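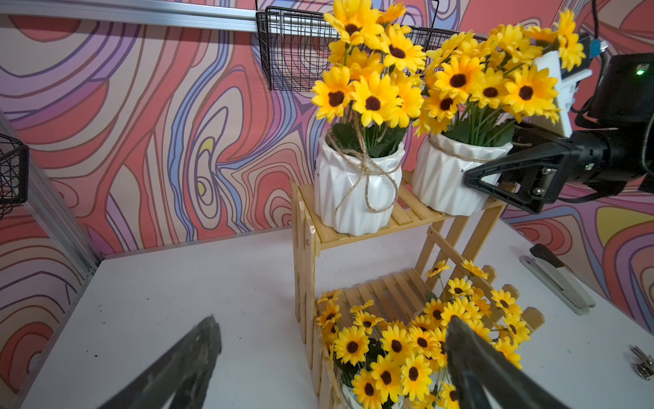
Sunflowers in their white pots, twine bow and all.

2018-02-27

I have been wanting to write about yellow for ages. Specifically, painting a room yellow, which I have now done two times in two different houses, and which I would happily do again tomorrow if somebody handed me a roller.

The first time was our old place in Hinthorpe. It had a back bedroom that faced north and got maybe an hour of thin light in the morning, and the previous owners had done it in a gray that looked like wet sidewalk. I picked a pale buttery color off a card in the store, slapped on one coat, and it came out green. Truly green! Like the inside of an avocado. I sat on the floor and ate a sandwich and looked at it and could not figure out what had gone wrong.

What had gone wrong is that yellow borrows from everything. It picks up the lawn outside, the sky, the old paint underneath, the bulb in the ceiling. A cool pale yellow in a north room has hardly a chance. You want one with some red in it, something closer to egg yolk or honey, even though it looks way too strong on the card. I wish the card came with a warning.

So for this house (we moved in November, boxes still everywhere) I did it properly. I bought 11 sample pots, painted each one on a big square of poster board, and carried them from wall to wall for a week like a crazy person. Morning, noon, lamps on, lamps off. I cannot recommend this enough. The poster board matters too - if you paint samples straight on the wall, the old color sits right up next to them and fools your eye.

By the end of the week I was down to two. One was called Zultelico, a name that means nothing to me but is very fun to say, and the other was Orakzai, which was deeper and had an orange glow to it in the evening. I loved Orakzai at night and could not stand it at breakfast. Zultelico was good all day long, so Zultelico it is, and it's on all four walls of the kitchen right now and I keep walking in there just to stand around.
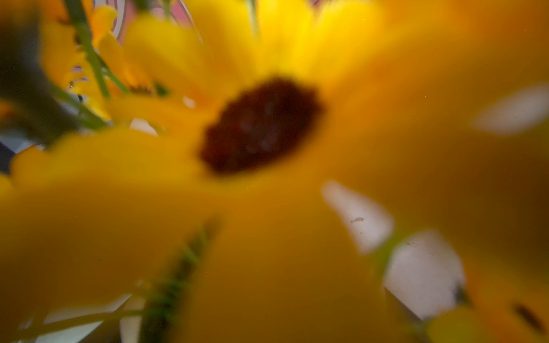 A few practical things, for anyone getting ready to try it. Yellow covers badly. I don't know the chemistry, but every yellow I have used has been see-through compared to a blue or a gray of the same brand, and you will be up on the ladder for a third coat when you promised yourself two. Get a tinted primer. I used the one from Fosar, had them tint it a light tan, and it saved me at least one coat in the kitchen. My first house got plain white primer and I could see roller marks in that bedroom until the day we left.

Also, go easy on what you put next to it. White trim is lovely but a very blue white will make the walls look dirty. Mine is a soft white with a tiny bit of cream. Pale wood is wonderful with it. Dark brown is wonderful with it too, and I was not expecting that - I had an old walnut chair headed for the yard sale and now it's staying forever.

And change your bulbs before you choose, not after! I had one cool white bulb over the sink and that corner looked like a different room. Ten minutes on a step stool and it was fixed.

I have read 1000 articles saying yellow is a nervous color and you shouldn't sleep or eat in it. I've slept in it and eaten in it and I feel great. The hallway is next. I'm thinking the leftover sample pots might be enough to do the inside of the coat closet, maybe in stripes, and I still have the poster boards leaning against the washer if I change my mind.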